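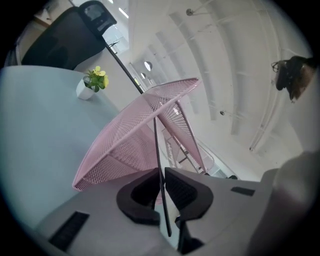 Pink wire mesh, with the yellow flowers on the table to the left.

I want to defend the open tray. In April my neighbor in Gostcombe, Tuulikki Ruotsalainen, told me that a tray on a table is only a place to hide laziness. She prefers boxes with lids, in a closet. I respect her closet very much, but I do not agree.

When a thing goes into a closed box, I forget that I own it. Last winter I bought a second charger for this reason. With wire mesh I see everything from my chair, also the dust, and then I must clean it. 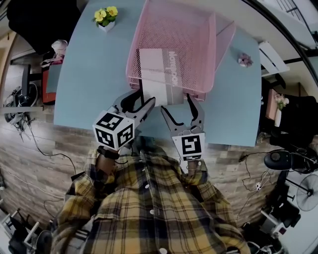 A box marked "Honor" lying partly in the tray, a small pink flower ornament to the right.

My rule is one tray for one table. If the tray is full, something must leave before Sunday evening. A small plant may stay outside of it, and one ornament, for pleasure. Tuulikki says that an ornament is also clutter. Maybe so. I would still keep it, and I think a table without any small useless thing is a little sad to sit at.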